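About Skoryk

Skoryk selects, tests and rents out fruit baskets, trays and serving containers for offices, waiting rooms and small hotels. The work is narrow. We buy containers in small lots, check them, assign them to a size class, rent them by the quarter and repair them when they come back. We do not sell fruit. Customers buy their own or arrange it through a grocer.

The company was set up by Min-kyu Seol and Hwa-young Yeon, who had both worked in hotel supply. The first stock was 38 baskets bought from a closed breakfast room. Most were round, deep and unlined, and they turned out to be poor containers for soft fruit. Pears at the bottom bruised under the weight of the upper layers, and the round footprint wasted space on a narrow reception counter. The current stock is 400 pieces, mostly rectangular.

What we keep in stock

Stock is divided into three classes by footprint and depth.

Class 1 covers shallow trays for a single layer of fruit. These go to meeting rooms and are normally refilled each morning.

Class 2 covers open rectangular baskets with full side walls and a flat floor. This is the general-purpose class and accounts for most rentals. It suits mandarins, apples, wrapped rolls and individually packed snacks.

Class 3 covers deep containers for hard goods, such as bottled water and whole coconuts. We do not recommend Class 3 for citrus.

Within each class, baskets are sorted by weave and rim. A tight weave is specified wherever small fruit will be placed directly in the basket, as stems catch in an open weave and tear off when the fruit is lifted. A braided or rolled rim is preferred over a single bound hoop. The rim takes nearly all of the handling load, and a thick one spreads it over more of the side strands. Rounded corners last longer than square ones in our repair records, where square corners show up as the first point of breakage in the older stock.

Dark finishes are requested more often than natural ones. They hide fruit stains and contrast well with light counters. They also hide dust, so the cleaning interval for dark stock is shorter.

How a basket is checked

Every basket passes through the bench room before it is rented for the first time and again after each return. The bench top is pale, which makes loose fibers and flakes of finish easy to find. The basket is set down empty and checked for rocking, then turned and checked again. The floor is pressed by hand at the center and at each corner. The rim is gone over with a cotton cloth, and any point where the cloth snags is marked with tape for trimming.

The second part of the check concerns loading. A single piece of fruit is put in first, to see whether it stays where it is placed or rolls to one side. A basket in which the first piece rolls has a floor that is not flat enough for Class 2. It is moved to Class 3 or sent for repair. Further pieces are added one at a time until the layer is complete, and a second layer is added only if the side walls stand clear of the first.

The small orange fruit used at the bench is mandarin-shaped, slightly squat, with a stem nub at the top. Squat fruit is a useful test piece. It settles on its base on a level floor and tips readily on a sloping one, and the stem shows which way it has turned.

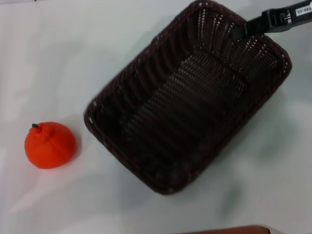

I-seul Han wrote to us after two quarters with Class 2 baskets that the check should be done with a full load from the start, as a floor that holds one mandarin may still sag under thirty. Her own basket had done this by the second month, with the fruit gathering in the middle and the lowest pieces going soft first.

The point was accepted. A static load step was added at the end of the procedure: the basket is filled to the rim, left overnight and measured at the center of the floor the next morning. Any basket that has dropped by more than 3 mm is withdrawn from Class 2. The single-fruit step was kept, as it finds uneven floors quickly and takes less than a minute.

Cleaning and repair

Returned baskets are brushed dry, vacuumed through a soft nozzle and wiped with a damp cloth. Woven stock is never soaked. Drying is done on open racks, away from direct heat, and baskets are not nested until the following day.

Repairs are handled by Ji-hoon Yoon. Broken side strands are replaced individually. A rim is rebuilt only if the side walls are sound. Baskets with a cracked floor are retired from food use and sold at the bench room door as storage baskets, unlined and without a class label.

Terms of rental

The minimum order is 2 baskets for one quarter. Delivery and collection are included within the city. Liners are optional for Class 1 and Class 2 and are charged separately. Normal wear is covered. Staining from crushed berries is not, and we ask customers to use a liner for any fruit of that kind.

Customers may exchange one class for another once per quarter without charge. The October exchange is the busiest, when offices change from summer fruit to citrus. Requests for that month should reach us early.

Visiting

The bench room is open to customers on Tuesday from 2 p.m. Baskets of all classes can be handled and loaded with the customer's own fruit. For rental inquiries ask for Young-sook Wang. For repair of baskets not rented from us, bring the basket in person, empty and dry.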